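Which Notes Do Students Remember?
Rima Kassab and Elias Qudah
Study Skills Project, Vedlow

We both take a lot of notes and argue all the time about whose are better, so this project was a dream! Our question was simple: do people remember more from a short talk if they write full sentences, or if they draw quick sketches with a few words?

We had 108 students from three grades listen to the same talk on the history of canals. Half wrote sentences and half sketched. Everyone took a quiz the next day, with no peeking at their notes.

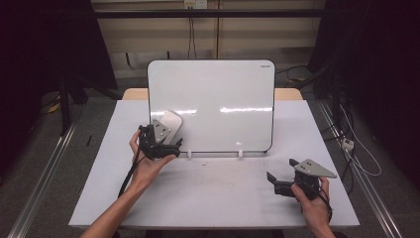 The sketchers did better on the "how does it work" questions, like how a lock lifts a boat, and we were thrilled, since Elias had bet on them. But the sentence group won easily on names and dates. One student in that group even got the full name of the engineer, middle initial and all.

Joelle Rawashdeh helped us grade, which took two whole lunch breaks. We would love to run it again in March with a longer talk, and let a third group mix both styles (Rima already does this and swears by it).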